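Multport Catalog Importer

Multport is a small module that imports product data from spreadsheets into a Magento store. I wrote the first version for Hinola, a shop with 176 products and two store views. It is now used also by Eneo.

What it does

The module reads one CSV file per store view and creates or updates simple products. Configurable products are not supported yet. Rows with an empty SKU are skipped and written to the log. An import of 238 rows needs 11 seconds on my test server.
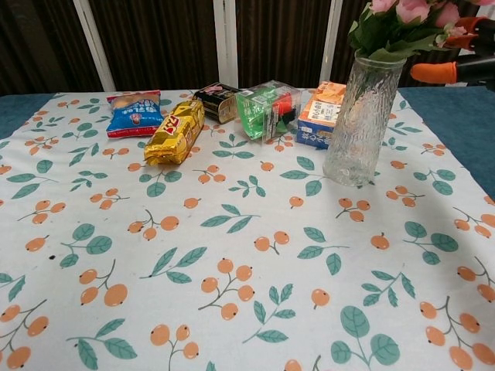
Snacks and a flower vase on a tablecloth with printed berries.

Installation

Copy the module folder into app/code, then run setup:upgrade and clear the cache. Please make a backup of your database before the first import. The column names must be in lower case, and the file must be saved as UTF-8.

Known problems

Special prices with an end date in the past are imported, but the date is lost. Category paths with more than 66 characters are cut.

Changes

Saturday, January 18, 2025: The log shows now the row number. Thanks to Gebremichael for the patch.

Maintainer: Bastian Wegener
License: MIT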